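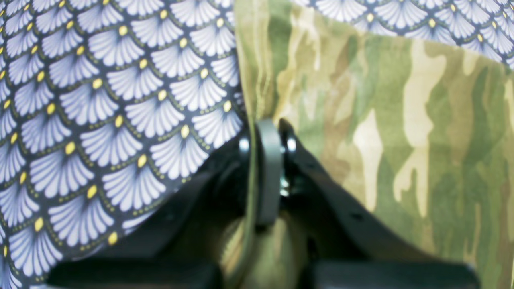

Section 6. Gripper care on the Bromik fabric cell

This section covers the two-finger gripper on the Dirura arm when it is used for picking and folding cloth. It applies to cells running Trirkent controller software. Revised Nov 3, 2018.

6.1 When to service

Check the gripper at the end of each shift. Carry out the full procedure in 6.3 every 2,000 grasp cycles, or sooner if the controller reports a slow close. The cycle count is on the Status page, under Tool.

6.2 What you need

Hex key set supplied with the arm
Torque driver
Blunt plastic tweezers
Lint-free wipes
Shakya dry film lubricant (do not use oil or grease, which mark fabric)

6.3 Cleaning and checking the fingers

CAUTION: Fingers can close without warning while the arm is powered. Press the emergency stop and lock out the cell before you put a hand near the gripper.

1. With the arm in jog mode, move it to the Service position. If cloth is still in the gripper, open the fingers fully and let it drop. Do not drive the arm away while fabric is caught.

2. Press the emergency stop. Lock out the cell and wait 18 seconds for the drive to discharge.

3. Look into the gap between the fingers and down to the palm. Soft cloth gathers here and can work its way into the joints. Pull any trapped material straight out, along the line of the fingers.

4. Remove threads from around the pivot bolts with the tweezers. Never use a blade.

5. Wipe both fingers, inside and outside, then the faces of the palm. Run a fingertip along each edge. A burr you can feel will snag a weave — replace the finger.

6. Check both pivot bolts. If one has backed out, remove it, clean the threads and refit it to the torque on the label inside the tool cabinet.

7. Apply one short spray of lubricant to each joint. Leave it to dry for 5 minutes and wipe off any excess.

8. Remove the lockout, reset the emergency stop and select Tool > Home.

9. Open and close the gripper with no load. Both fingers should move together and stop without a click.

Note: If cloth is still caught after step 3, do not pull harder. Loosen the finger as described in 6.5 and lift it clear.

6.4 After service

Run the test fold with a scrap of cotton before loading production fabric. If the gripper fails to close fully, the controller shows code 81. Repeat steps 1 to 4, clear the code and run the test again. If it comes back, take the cell out of use and order a joint kit.

Record the work and the cycle count in the cell log.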